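**Gifty Laryea** · 7/7/25

**1/** Right, I have fallen headfirst into fruit platters and you're all coming with me! Not the carved melon swan kind. Just a big plate, whatever's in the bowl, and a bit of thought about what goes next to what.

**2/** It started with Nii Bawa asking me to bring "something fruity" to his mum's lunch. 18 people! I panicked, bought far too much, tipped it all on a plate in the car park and it looked lovely?? Have been chasing that feeling ever since.

**3/** The plate matters more than I thought. I swear by a big white oval with a raised rim. Round things roll (I lost a plum under the cooker last week, still not got it back) and the rim stops most of that. Oval also gives you two ends to play with, which a round plate doesn't.

**4/** Get everything out on the table before any of it goes on the plate! I used to plate straight from the bags and always ended up with the best colour buried at the bottom.

**5/** My order at the moment:

- big pale things first, in the middle
- dark plums tucked up against them
- oranges at the two ends
- tiny red things last, wherever there's a gap

**6/** Yes, I put cherry tomatoes in. They ARE fruit, and that shiny red next to a nearly black plum is gorgeous. Nii says it's cheating. Nii also ate every one of them.

**7/** Water chestnuts are my new favourite odd one out. Wrinkly, dark brown, not glamorous at all, but they make everything beside them look brighter. If you're serving them, scrub well and peel, they grow in mud.

**8/** Laid out and ready to go, on the heart tablecloth because it cheers me up every single time (smiley faces on it too!!). Look at those plums against the pale blue:
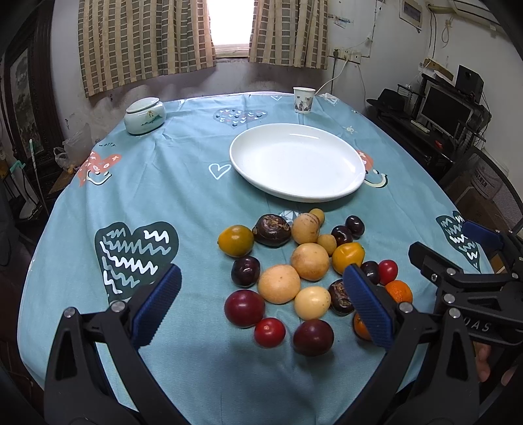 ### 9/ A few bits people keep asking

**Weights:** for the two of us I do 500 g of plums and 300 g of small oranges, then one or two of anything unusual.

**Washing:** everything gets rinsed and properly dried with a tea towel. Drips make the plate slippy and then you're back to plums under the cooker.

**Persimmons:** check which sort you've got! The squat firm ones are fine crisp, the pointy ones need to go really soft or your whole mouth goes furry.

**10/** Next I want to try one that's all pale fruit, pears and so on, with a single plum in it. Might look brilliant, might look like a plate of potatoes. Will post it either way, and if you've made one this week please stick it in the replies, I want to see them all!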